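I started pricing wallpaper for the hallway in June and I still haven't bought any. The hallway is narrow, it has 3 doors, and the old paint shows every bag and elbow that has ever touched it.

The first thing I learned is that the price on the roll tells you very little. Jemal had one I liked at a fair price, but the repeat was so long that I would have thrown away a good part of each roll matching it. Ristimov sells a plainer one with a short repeat. The total for the hallway came to 851, paste included. My limit was 800, so I went home.

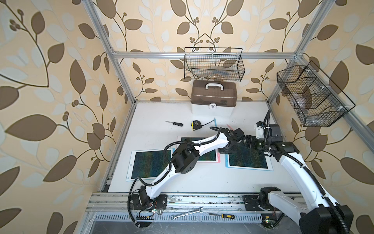
Large prints are what I keep coming back to. I had always thought they were for big rooms, and small rooms got small flowers. I don't believe that anymore. Brown leaves that size on beige, with the vines and berries running between them, can go on three walls and still read as a background. The pale blue leaves help, I think. All brown would be heavy in a hallway with no window.

The trouble with a large print is the corners. My walls are not straight, and the one by the bathroom door leans enough that a stem would be visibly off by the time it reached the baseboard. The man at the Trokex counter told me to start in the least noticed corner and let the mismatch land there. In my hallway the least noticed corner is behind the coats.

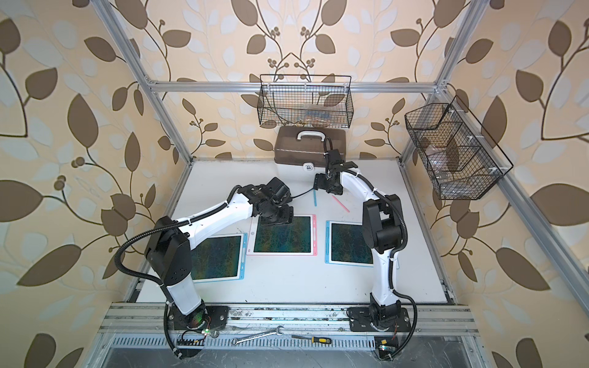 Leaves and berries on cream, the kind of print I want.

I also ordered samples from Pundach. They send pieces about the size of a postcard, too small to show one whole leaf, so I taped 3 together and left them up by the light switch. In the morning they looked yellow. At night, under the bulb, they looked fine. I changed the bulb and now they look yellow all the time.

Next I'm going to strip the old lining paper near the front door and see what the plaster is like. If it's bad, the wallpaper money goes there first.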